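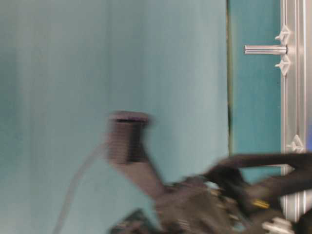

Vija Navickas has been hanging fabric for most of her working life, and she still gets excited about a plain curtain. We met at her workshop in Zininville, where she sews backdrops and room dividers under the name Noltska.

"People think color first," she says. "I think folds! A pale blue-green with soft vertical folds can calm a whole room down, and it doesn't ask for any attention."

She started with 2 borrowed sewing machines and an order from Diane Perron, who ran a dance studio and wanted one long wall covered by March. Vija cut the cloth too short. "I had to add a band at the bottom, and Diane liked it so much she asked for it again the next time."

These days she gets through some 3000 yards of cloth a year, much of it matte. Shiny fabric catches every lamp, she says, and she loves what a matte one does instead – the shadows slide into the folds and the blue goes from light to dark all on its own.

What about putting a pale curtain next to a stronger teal? Her face lights up. "Oh, I adore that. Keep the deep one narrow, let the pale one be wide. Add a bit of bare metal next to it, aluminum or steel, and the teal looks twice as green."

Her colleague Yeison Bedoya handles the hems and, according to Vija, has far more patience. "He'll steam a panel, let it hang overnight and steam it again. I'd have it in the van by lunch."

Next up is a set of dividers for a reading room in Krūmiņa. The cloth is already picked out, a gray-green she has been wanting to use for years.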